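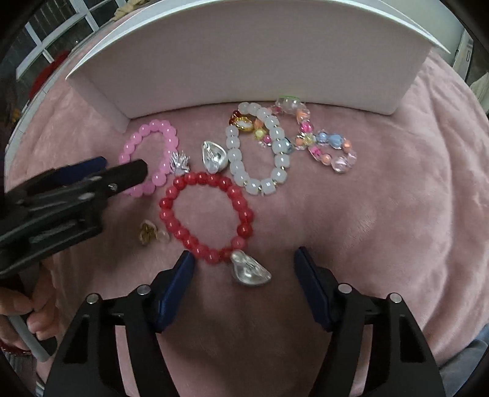 Fleltudgate open day, notes typed up on the train home so forgive the state of them. Went for the big palletizing cell at Vastireo, spent most of the time on the hand-held grippers instead. They use them for small fiddly stuff, and jewelry is about as fiddly as it gets – beaded bracelets tangled up on pink plush, clip earrings in between, an open white box right behind. Two black arms on each gripper, dark blue pad at the tip of each arm. Simple looking thing. Looking after it less so.

Pads first. They wear on the inner corner, and a worn pad lets a round bead roll out from under it. Changed every 800 grips on the Kaplan units, sooner if the corner looks shiny. Old pad peels off, wipe the seat, new one on, press it flat with the thumb and leave it alone for seven minutes. I asked what happens if you skip the wait. Pad creeps, apparently, and then the two tips don't meet square and you're chasing it all afternoon.

Squareness check is low tech, I liked it. Close the arms on a strip of paper, pull. Should drag evenly top to bottom. If it slips at one end you loosen the screw a quarter turn, nudge, tighten, try agian. No gauge. They did have one but it got dropped.

Pivot pins next. Two silver ones per arm, so four to keep clean. Plush is bad news for these – fluff winds itself around the pins and the arms start to close late on one side. Soft brush every morning, tweezers for whatever the brush leaves. No oil!! Big sign on the bench about it. Oil plus fluff makes a sort of felt and then the whole linkage has to come apart. The long cutouts in the arms help, you can get the brush in from the side.

Camera lens wiped with a dry cloth after the brushing. Other way round and the fluff lands straight back on it. Then the zero: open fully, close fully, both read on the screen, write down the number. If the closed number has moved since yesterday they go back to the paper strip.

Bench log is a plain notebook. Columns for grips, pads, pins, zero, and a wide one for grumbles. Best bit of the visit, should have photographed more pages. One entry just said "stiff, left, again" with 08/08/2022 next to it, and underneath that the pin was replaced and the stiffness gone.

Spares come from Primari, packs of 300 pads, which sounded a lot till I did the sums. Pins they keep loose in a tin. Would have wanted them bagged myself but they seem to find what they need.

Swapping a full arm: I was timed doing it, up to 4 minutes allowed for visitors. Didn't make it. Put the second pin in from the wrong side and the head fouled the arm when it closed. Easy mistake, there's a dab of paint on the correct side now on the training unit.

Did see the palletizer in the end, through glass, stopped for lunch. Parking was ok, signs from the main road not so much, follow the ones for the loading dock. Next open day is in March, registeration at the gate. Bring closed shoes, they do check.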